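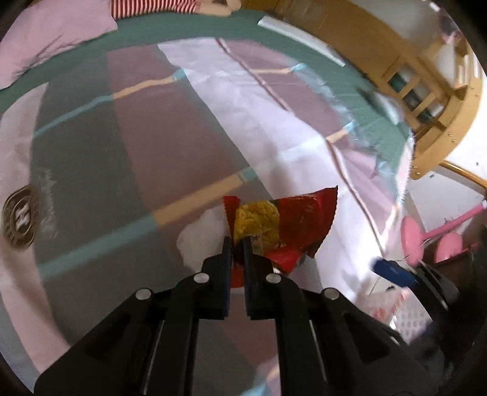

About Norno

Norno makes hand-held grippers and the arms that go with them. We are a small shop with a shared workshop at Mbeki Yard, and a good part of what we make is still put together at home by the people who designed it.

The company was started by Rochelle Ferreira and Barrett Whitfield. Rochelle had been building a robot arm in her spare bedroom for two years. Barrett had a bench at Mbeki Yard, where he repaired sewing machines and other small mechanisms. They met when Rochelle rented the bench next to his to use the pillar drill. Her arm could move to a point quite well, but the hand at the end of it was poor. It crushed soft things and dropped smooth ones. Barrett thought the linkage was at fault and drew her a different one on the back of an invoice. We still have the invoice.

The first pair of grippers took most of a winter. They went out to a customer in May and came back in June with a bent finger. The second pair had thicker fingers and has not come back.

What we make

Our main product is the Monero, a two-finger gripper that a person holds and works by hand. Most people buy two, one for each hand. The same fingers fit on the end of our arm, so you can try a job yourself before you spend an evening setting up the machine to do it. If you can't pick a thing up with the fingers in your own hand, the arm is unlikely to manage it.

The Monero weighs 185 grams without its handle. The fingers are joined to the body by a linkage that keeps them close to parallel as they shut. There is no motor in the hand-held version and nothing to charge. It can be taken apart with one hex key and one small punch.

The arm is sold as a kit. It is slower than a factory arm and is meant to be. It clamps to a desk or a bench up to 60 mm thick and runs from a normal wall socket. The kit includes everything except the clamp pads and the tools. Building it takes a weekend if you have done this kind of thing before and longer if you haven't.

We also sell spare fingers, pins, finger pads and cable guides. Spares for the first Monero fit the current one, apart from the left-hand link, which was changed when we moved the lower pivot.

How we work

Parts are printed and drilled at Mbeki Yard. Assembly is done there or at home, depending on who is free and how much bench space there is. Each gripper is opened and closed 2,000 times on a rig before it is packed. The rig is a windscreen wiper motor on a plank. It is noisy, so we run it after the other tenants have gone.

After that we try the grippers on ordinary things in ordinary rooms. A clean bench is a poor place to find out how a gripper behaves. Cloth moves when you push on it. Crisp and snack packets are harder than they look, as the film is slippery and the contents shift about inside. Tissue tears. Bedding is a good surface to practise on, being soft and uneven, and a packet that can be lifted from a blanket can usually be lifted from a table. We keep a list of the things we have tried, with the result beside each. At the last update it had 2,605 entries, many of them failures.

Finger pads were the part that gave us the most trouble. We went through rubber, cork and silicone before settling on Floltex, a woven pad material that Barrett cuts by hand. It grips film well and it wears out, so we put a spare set in every box. It doesn't like washing-up liquid. Wipe it with a damp cloth and leave it to dry flat.

The people

Rochelle Ferreira looks after the arm, the wiring and the instructions. If a step in the build guide is wrong, it is her you want to write to, and she will want to know the page number.

Barrett Whitfield looks after anything with a pivot in it. He also does repairs. Send the whole gripper, including broken bits, as the way a part has snapped is useful to him.

There are four others who work part-time on printing, packing and the website. Two of them came to us first as customers.

The workshop

Mbeki Yard is a shared building. We have the two benches by the back door and a share of the drill, the bandsaw and the kiln room, which has no kiln in it any more. Other tenants include a bookbinder and a man who restores prams.

Visitors are welcome by arrangement. Please don't turn up without writing first, as there is often no one from Norno in the building. If you are having trouble with a kit, bring it along and we will find you a bit of bench. There is one step at the front entrance and none at the back. Parking is on the street.

We hold build evenings through the year for people working on their own arms, whether ours or somebody else's design. The next one is on 20th July. Bring the arm, its power supply and a towel to put it on. Tea is provided, and there is a charge of two pounds for using the drill.

Orders and repairs

We make grippers in batches of 200 and post them in the order they were paid for. When a batch has gone, the shop page shows a waiting list. Joining it costs nothing and you can come off it at any time.

Repairs to the Monero are free in the first year. After that we charge for parts and return postage. Please put your name and order number inside the parcel as well as on it.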